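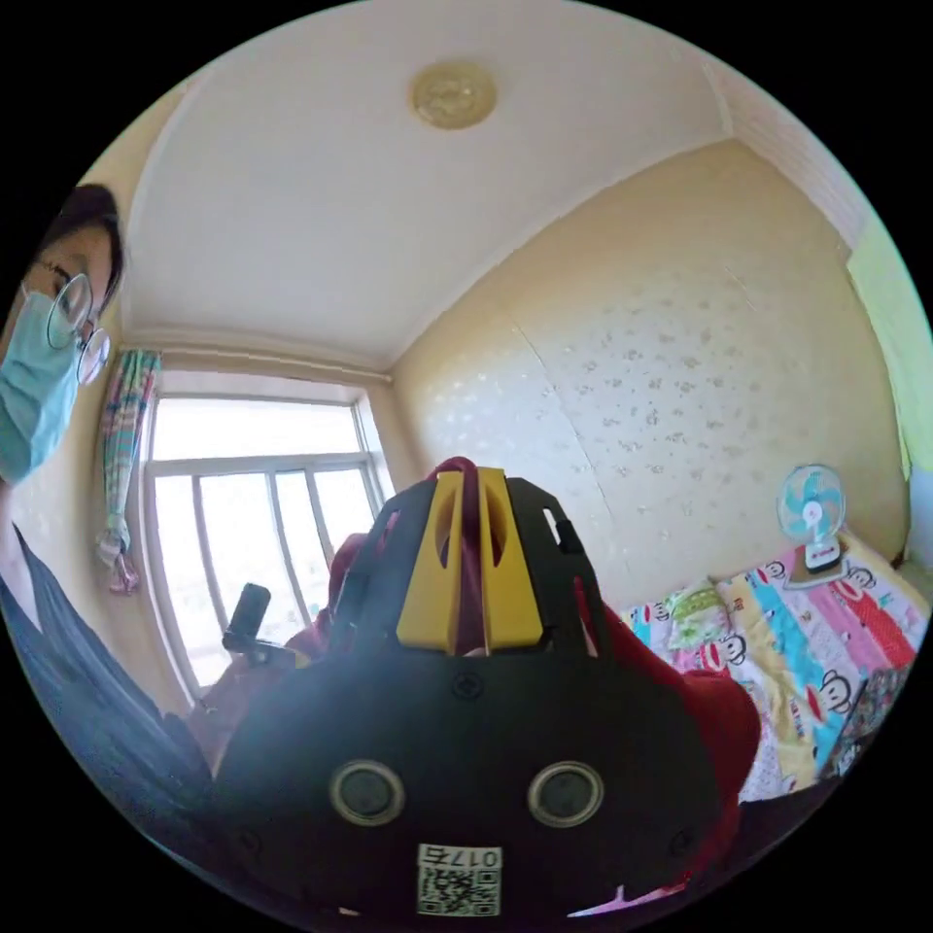 Mask and glasses, dark top.

Ticket: Pirska live LP, side B skipping
Opened by I-seul Yook, 31 December 2025
Status: still open

Hi Paula, me again! So I finally got the Pirska record on the turntable last night (the live one from the Marsden, gatefold, gorgeous thing) and side A is a dream. Side B, second song, it jumps. Same spot every time, right where the crowd starts clapping along, and then I lose most of the verse.

What I've tried so far:
- Brushed it, then did a proper wash. Same skip.
- Leveled the turntable with a folded Cenlow flyer under one foot. Same skip.
- Bumped the tracking force up to 2 grams. It got through once, then went right back to jumping.
- Played over 82 minutes of other records with no trouble at all, including my beat-up Prindness single, and that thing has been through a house move.

I can't see a scratch, even with a flashlight held low. There's a tiny bump I can feel with a fingernail, maybe a pressing flaw?

Update, same evening: Paula Stoica from the label shop wrote back and asked for the numbers in the dead wax. Side B ends in a 9, as far as I can read it (could be a lowercase g, the etching is pretty wild). She says a couple of copies from the September batch came back with the same complaint, so she's checking if there's a clean one left. I'd rather swap than get a refund, I love this band!

Paula, do you want the sleeve back too or only the disc?

Contact the shop desk | © Prindness Records | Back to top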